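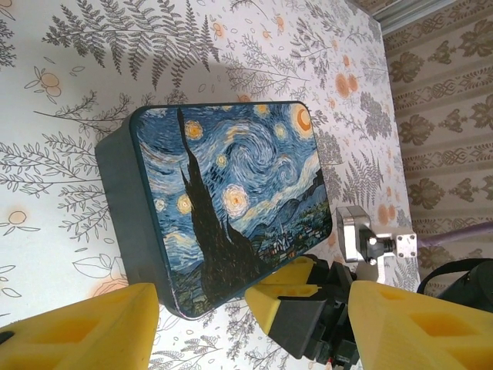 Colaleo Gift and Stationery — Frequently Asked Questions

Ordering

How do I place an order?
Add items to your cart and check out as a guest or with an account. An account lets you see past orders and save more than one shipping address. We don't take orders by phone, but you can email us if the checkout gives you trouble.

Can I change or cancel an order after I've placed it?
Yes, until it has been packed. Email us with your order number in the subject line. Once you have a shipping notice we can't change anything, and you would need to use the returns process below.

Do you sell wholesale?
We do. The minimum first order is $200, and reorders have no minimum. Shops that would like an account should send us their resale certificate and the name they trade under. Wholesale prices are not shown on this site.

Is there a printed catalog?
There is one a year, mailed in September. Older catalogs are not kept, so please don't order from one you find in a drawer. Item numbers get reused.

Shipping

Where do you ship?
All 50 states, Puerto Rico and Canada. Canadian customers pay their own duties on delivery.

What is the last day to order for the holidays?
Thu 4 December for anything with a name or message added. Items without personalization can be ordered later, but we can't promise a delivery date for them.

Can you ship to several addresses from one order?
Not yet. You need a separate order for each address. If you have a long list, such as office gifts, send us a spreadsheet and we will enter the orders for you. There is no charge for this.

Is there a price or packing slip in the box?
There is a slip without prices. If you mark the order as a gift, we leave the slip out and print your note on a plain card.

Tins and boxes

Are the tins safe for food?
The Erano tins are lined and can hold cookies, candy or loose tea directly. The Flilen tins are for stationery and small items. If you want to put food in a Flilen tin, wrap the food first.

Can the tins go in the dishwasher?
No. Wipe them with a damp cloth and dry them right away, especially along the rim. Standing water will rust the seam on any tin, lined or not.

How do I pick the right size?

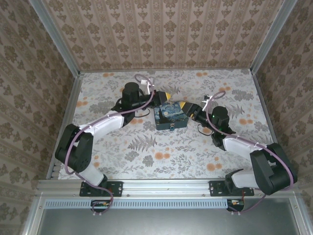

Measure what you plan to put inside, then compare it with the inside dimensions on the product page. The outside dimensions are there too, but they only matter for wrapping and shelf space. Leave a little room on every side so the gift can be lifted out again. Photos are a poor guide to size. A small dark box in the center of a table, with a white and black arm reaching in from each side, could hold a deck of cards or a pair of shoes for all the picture tells you. Go by the numbers. If an item falls between two sizes, take the larger one and fill the gap with tissue.

Do you sell replacement lids?
Only for the round Erano tins, which are all made to the same diameter. Lids for the rectangular tins are fitted to their own bases and don't swap well.

My lid is tight. Is it defective?
Probably not. New lids are often stiff. Lift one short end first and then the other, and don't pry with a knife — that bends the rim, and the lid won't sit flat afterward.

Wrapping

How much does gift wrapping cost?
Wrapping is $18 per order for up to three items going in the same box. You can choose the paper at checkout. Ribbon is included.

Which papers are available?
The Wickramasinghe papers are on the wrapping page, pattern numbers 19 and 22. Number 19 is the heavier one and works better on boxes with sharp corners. We sell both by the roll as well.

Returns

What can be returned?
Anything unused and without personalization. Start the return from your account, or email us if you checked out as a guest. Wrapping charges and outbound shipping are not refunded.

My tin arrived dented. What should I do?
Send us a photo of the dent and one of the shipping box. Keep both until you hear from us. In most cases we send a new tin and you don't need to mail the first one back.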